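Folding Day at the Laundry Lab

By Branislav Slanina
Tuesday, January 15, 2019

544 shares | 4 comments

The Claveo building used to be a bus depot, and you still park where the buses did. Twice a year the company opens its doors to anyone who signs up. I went on a wet morning with a busload of hotel managers, two nursing students and a retired couple who had come for the coffee and stayed for the whole thing.

Claveo makes software that teaches robots to handle cloth. Its main project is called Fimitz, and it has one job, which is to move laundry from one container to another without dropping it, dragging it or tying it in a knot. Folding comes later, maybe next year.

Cloth is hard for machines. A box keeps its shape when you pick it up. A towel has a new shape every time, and the part you want to grab may be underneath. The engineers told us that the early versions of Fimitz would pinch two layers and pull out half the load. Since July they have kept a log of every try, and the number on the whiteboard by the door was 3837.

The demonstration tables are white, with a white wall behind them, so the software has less to sort out. Each run starts with the cloth in a basket. The system looks for an edge or a corner, picks a spot, lifts, and carries the cloth across the open part of the table. A person with a clipboard writes down how it went.

We were allowed to stand close. The brown piece was the favorite of the morning – soft, a little fuzzy, and dark enough that the folds are nearly black. Dark fabric gives the software trouble, one engineer said, as it can't always tell a crease from a shadow. She ran it several times for us and answered questions while it worked.

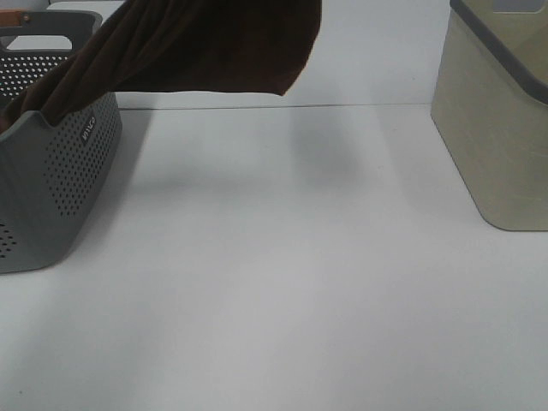
What the hotel people asked

They wanted to know about speed. A trained worker at the Doležal laundry, where Claveo plans its first trial, can sort some 100 pieces while the robot is still on its first dozen. The company didn't argue with that. The plan is to run the machine at night, on the loads that would otherwise wait until morning.

They also asked about wet sheets. Wet sheets are heavy and stick to themselves, and Fimitz doesn't do them yet.

One of the nursing students asked whether it could tell clean from dirty. It can't, and there are no plans for it to.

Getting there

The next open day is in July. Sign up at the front desk or by phone, and wear flat shoes. The Prasamside bus stops across the road, and the walk from the stop takes 4 minutes. Children are welcome but have to stay behind the yellow line.

100 likes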